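Search talks Search Clear

Hallside session, afternoon slot. Speaker notes, Jingyi Hou. Twenty minutes plus questions.

Title as printed: "The door said it was open." Don't apologize for the title.

Start with the number, because it's the one people came for. Troltalix told us the door skill had been run 1000 times in simulation without a single contact fault. Let that sit a second. Then say that I believed the number was real and I still do. What I didn't believe was that it meant anything about a hallway in Kakville, and in June we found out.

What happened, plainly. The robot was sent down the back corridor at Kakville to pass through a door into the next room. The door was partly open. The robot reported the way clear, drove forward, and put its right arm into the edge of the door. The arm kept pushing. The door hit its stop, the base kept trying to make progress, and the whole thing stayed like that until Hongjun Yan walked over and hit the stop button. Nobody was hurt. One wrist joint cracked, one door needed a new hinge.

Pause here. Someone will want to laugh. Let them, then say that Hongjun had been on the other side of that door a minute earlier.

The log. Read out only the three lines that matter: door state open, path clear, contact force under limit. All three were wrong or useless. The door state was a yes or no answer. There was no value for "open a bit." The path check used the width of the base and left the arms out of it, on the theory that the arms would be tucked in by then. They weren't. And the force limit was set at 800 newtons, a figure I traced back through four versions of the settings file and never found a reason for. Ask the room if anyone would like 800 newtons leaned on them. (Don't wait long for an answer.)
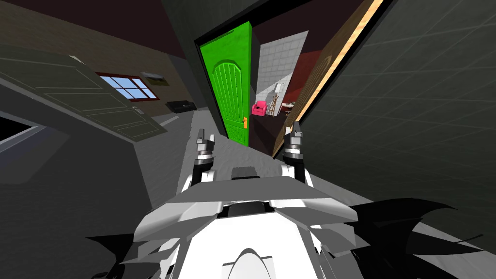 Now the simulated runs. I asked Troltalix what a door weighed in their simulator. It took them two weeks to tell me, and the answer was that every door weighed the same and swung with no friction. Touch it and it floats away. So a robot that clipped a door with its elbow learned that this was fine. It passed. It was also never counted as a contact fault, since a fault meant touching a wall or furniture, and a door was listed as neither.

Say that again more slowly. Bumping the door did not count as bumping into something.

When the runs were scored over with doors counted, 70 of the 1000 had the arm or body striking the door. That isn't a hidden bug in some deep corner. It was sitting in the recordings the whole time, and anybody who watched a few hours of them would have seen it. I asked who had watched them. You can guess.

Expected pushback: "That's fixed in the new release." Duan, which is their name for the new release, has been through 3475 door runs, and they'd like me to show you the chart. I'm not showing the chart. I have asked what a door weighs in Duan and how stiff the hinges are, and whether any of the hinges are bad. I have the first answer. I don't have the other two.

Second pushback: "A person would have caught it." A person did catch it, with a hand on a button. That's my complaint. The button was on the robot's back, and Hongjun had to reach past a moving arm to get to it. We now carry a stop on a lanyard and I would like credit for how little that cost.

What we changed at Kakville:
Force limit down to a level we tested against a padded scale.
Arms stay folded until the door angle has been measured twice.
If the base is told to move and doesn't move, it quits. No retries.
Somebody watches recordings before any number goes in a report.

The third one annoys people. The robot gives up a lot now, mostly at the heavy door by the stairs. Fine by me.

If there's time: the repair bill story. If not, skip to questions.

Question I'm likely to get from the Troltalix table: would I run it again without a person in the corridor? Answer is no. If they press, the answer is still no, and ask them about the hinges.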